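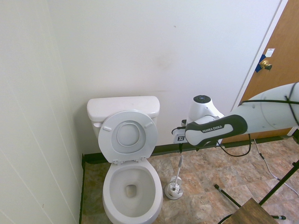
A robot arm reaches toward the toilet in a small bathroom, with the brush standing in its holder to the right of the bowl.

Can a robot clean your toilet yet? Sort of, on a good day, and the people at Kinton are thrilled to be able to say even that much.

The home robotics group has spent since November on one chore that almost everyone would happily hand over. Its project, called Skirkier, has an arm learn to pick up an ordinary toilet brush, scrub the inside of a bowl and put the brush back where it came from. On Monday the team shared results from its latest round of 200 tries. The arm got through the whole job, start to finish, 114 times.

That may not sound like a number to celebrate. But spend a few minutes with Lucienne Royer, who runs the project, and you start to see why she can't stop grinning about it.

"In the spring we couldn't get the brush out of the holder without dragging the holder along with it," Royer said. "Now it comes out clean most of the time, and the arm knows roughly how hard to push. I was jumping up and down the first time it went all the way under the rim."

Pushing is the hard part. A bowl is curved everywhere, it's slippery, and it's all one color, which gives a vision system very little to hold on to. Water makes it worse by throwing back reflections that shift every time the brush moves. Press too lightly and the bristles skate over the surface. Press too hard and the brush bends, the grip slips and the run is over.

Most of the failed runs ended at the last step, and it's one few of us ever think about: putting the brush back. A person drops it in the cup without looking. The arm has to line up a long, thin handle with a small opening near the floor, and a small error at the grip turns into a big one down at the bristles. (Anyone who has tried to thread a needle with the wrong end of a fishing rod will have some sympathy.)

Apolline Tessier, who handles testing, keeps a list of what went wrong in each run. Dropped brushes come second. In 2 runs the arm scrubbed the seat very thoroughly and left the bowl alone.

"It did a lovely job on the seat, to be fair," Tessier said.

So how does this stack up against the rest of the housework? Pretty well, and that's the exciting bit. Folding towels and loading dishwashers have had years of attention, while bathrooms have been left mostly to one side. They're cramped, the doors get in the way, and there is hardly anywhere to put a machine. An arm on a stand is fine for learning the motions, but it can't get itself down the hall, and it certainly can't climb the stairs to do the other bathroom.

Shops and small hotels may see something useful before homes do. Voten, which looks after restrooms for a string of highway rest stops, has asked to try the system in a building where every stall is laid out the same way. Fewer surprises should mean better scores, Royer said, though she wouldn't guess at a date.

Speed will have to come up too. A full cycle takes far longer than it would take a person with a brush and a podcast on, and someone still has to squirt in the cleaner and lift the lid beforehand. Lifting the lid is next on the team's list, followed by wiping down the tank.

Royer's group plans to repeat the test with 2 other brush designs and a bowl of a different shape, and Tessier wants to move the holder to a new spot before every run. She expects the success rate to drop at first.

"Good," Royer said when asked about that. "Then we'll have something to fix."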